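February, second week of the night-and-day pattern at Lunham

Up at 5:30, on site by 6:40. Heating in the cabinet room had not come on. Wrote up the overnight log with my coat on.

The robot finished its list at 3:12 and parked. Lostik shows 40 tasks issued, 37 closed, three returned for manual handling. Two of the three were the same fault as before: box placed, but the hand did not register release, so the task stayed open and it stood there until the timeout. The third was a door. A pair of cabinet doors in row C has hinges that have dropped, and the left one drags. The robot reads the extra force as an obstruction and stops. It is quite right to stop. I put my shoulder to that door every day for six years and never once wrote it down.

Doing the write-up is now the first hour of my shift. Before Zundham came in, the first hour was boxes. I would walk in, take the returns off the trolley, and put them away while listening to the radio, and by 8:00 the trolley was empty and I had warmed up. The sum of work in the hour is probably the same. The hour itself is different. I sit down for it.

Notes on the release fault, for my own use. The hand holds the box at a lower corner and pushes it home. On the deep shelves this is fine, the box stops against the back and the contact force goes up sharply and the hand lets go. On the shallow shelves the box can come to rest with a corner over the front edge. The force rises slowly, there is no clear stop, and the fingers stay on. The Zundham engineer on the phone called this a threshold matter and said a new value would be pushed at noon. I asked whether the new value would apply to all cabinets or only the shallow ones. All cabinets. I said I thought that would cause early release on the deep ones. It was noted.

9:00, floor meeting, standing up. Bondarchuk has signed for a further term, so the kit store stays here and the number of boxes in circulation goes from 300 to 400. No new people. The robot's list will be extended into the morning, overlapping with ours until 10:30. The question that took the longest was who has right of way in the rows. The written rule is that the robot yields to a person inside a marked distance. In practice this means that if I stand in row B checking a kit, it waits at the end of the row, and its list slips, and Lostik records the slip against the row. So there is now a figure each week for how long I stood somewhere. It was said twice that this figure is not used for anything. I believe that for the present. I would prefer it were not collected, and I said so, and this was also noted.

After the meeting, kit checks until 11:00. This is the part of the job that has grown. The robot moves boxes and does not open them. Missing cables, wrong adapter, flat cells, somebody's sandwich wrapper: all still found by hand. In the old arrangement, I noticed things while carrying. A box that was light was a box with something missing, and I would have it open before it reached the shelf. The weight now goes through the robot's arm and the weight is not in the log. I have asked for it to be. The arm must have some estimate or it could not lift the thing properly. The reply from Zundham was that the estimate is too coarse to publish. I do not need it published. I need a column.

Found two short kits today that I would have caught on the way to the cabinet last year. One had already been marked ready to ship. Wrote both up under the new heading, "found after storage."

A thing I want to record while I remember it. The colleague I share the bench with was moved from putting away to what is called supervision, which consists of a tablet and a headset and a stop button on a lanyard. Same pay grade. She had back trouble, and her back is better, she says so freely. She also says that by 2:00 she is more tired than she used to be, because she has to watch something that is nearly always going right. I did the afternoon on the tablet twice last week and would agree. With carrying, attention goes out along the arms and comes back. With the tablet it only goes out. I looked at the clock 11 times in the first hour (tally on the back of the shift card, then I stopped tallying as it was making it worse).

She has got good at predicting it. She can tell from the way it sets its feet whether it is going to go for the shelf in one reach or shuffle and start again. There is no field for this in Lostik either.

12:05, threshold pushed. Ran six placements by hand request, three deep and three shallow. Shallow: all released promptly. Deep: one early release, box left well short of the back. It did not fall. Reported, with cabinet number. The value was put back to the old one at 1:20 and a per-shelf value is promised for "the next drop." I have wanted to ask what a drop is in this context, given what we are trying to avoid.

Lunch in the van, soup.

Afternoon, the row C hinge. Took the door off, plugged and redrilled the top hinge plate, rehung it, adjusted until the pair closed flush. Forty minutes including finding the right driver. These cabinets were never meant for a machine. They are plain wood-faced things on office carpet, bought for people who would lean on them, and much of what I now do in a week is bringing furniture up to a standard that our hands never asked of it. Hinges. Shelf pins. A rail that stood a few millimeters proud. Cables clipped down out of the aisles. I put the hinge down under maintenance, and the system asked me for a maintenance code, and there is no code for doors. Used "other."

On reflection there is a whole trade in there. When the plan was presented to us in the autumn, the slide had two boxes, one for tasks moved to the robot and one for tasks kept by staff. No third box for tasks that would exist only when the robot arrived. I have started a list of those. So far: overnight log, door and hinge tolerance, aisle clearing before it starts, release faults, found after storage, charging dock contacts, explaining to visitors that they may walk past it. The last one takes more time than the contacts.

Visitors today: two from Bondarchuk, to see where their kits live. They watched it put away five boxes and took video of every one. They asked me what I did. I said I check the kits. They asked whether I minded it. I said the early shift was easier on the knees and harder to fill in on a form, and they laughed, and I had meant it as information.

For completeness, the things that are better. No one carries boxes to the bottom shelves any more. No one has to stay late when a truck comes in after 5:00, the boxes go on the trolley and are put away by morning. The positions are always recorded. Last year we lost a box for nine days and it was in the next cabinet along. That cannot happen now, or it can happen only with a timestamp.

4:15. Total placements since commissioning stood at 973 when I closed the log. Somebody has proposed a cake for 1,000. The robot will pass it tonight, between shifts, with the lights down to half and no one in the rows. The cake will be tomorrow.

Stayed on until 5:00 to sit in on the start of the evening list, as I wanted to see the shallow shelves on the old threshold with the doors adjusted. I had the head camera up on the tablet. From there you look almost straight down past its arms and feet, and the carpet takes up a good share of what you see. It is a strange way to see a room you have worked in for years. The reach to a shelf is all in one arm, the other one hangs out of the way. I do it with both, and I had not known that until I watched it done otherwise. 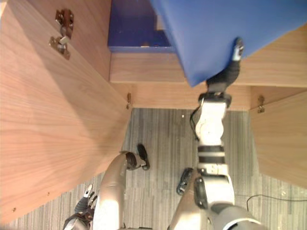 Two things to raise in the morning, then. Ask for per-shelf values on row A first, that being the worst row for shallow shelves, and ask again about the weight column. Also bring the long driver from home, the one in the store is rounded off. Bus late, home 6:20, knees fine.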